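Forum: Bonds and Public Works
Thread: Stollisetti toll bridge notes, anyone buying?

millrace_dan, 12/22/21
Evening, all. The Higuchi desk sent me the offering sheet for the Stollisetti bridge, 287 pages of it, and I've been reading it with my coffee for days now. The state covers the first 8 years of any toll shortfall, and after that we bondholders are on our own until 2097! Am I being an old worrier?

Re: anyone buying?
pennyjar
Not at all, Dan, but I do think you're being a bit hard on it. Ourania Petridis explained at the Mimano meeting that the guarantee can be renewed, and I came home feeling a good deal better (and well fed, they put on a lovely lunch).
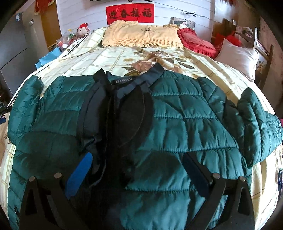
Re: Re: anyone buying?
Hakitz_fan
Pennyjar, dear, "can be" is carrying an awful lot there. I held two of these back when the port was built, and the renewal never came. I'd want it in writing before I put in a dime.

Re: Re: Re: anyone buying?
pennyjar
Fair enough, though the port had no traffic to speak of and this bridge replaces a ferry that people already pay for. I'm still in for a small piece.

millrace_dan
Thank you both, truly. I'll write to Higuchi in January and ask about the renewal wording, page 2 onward.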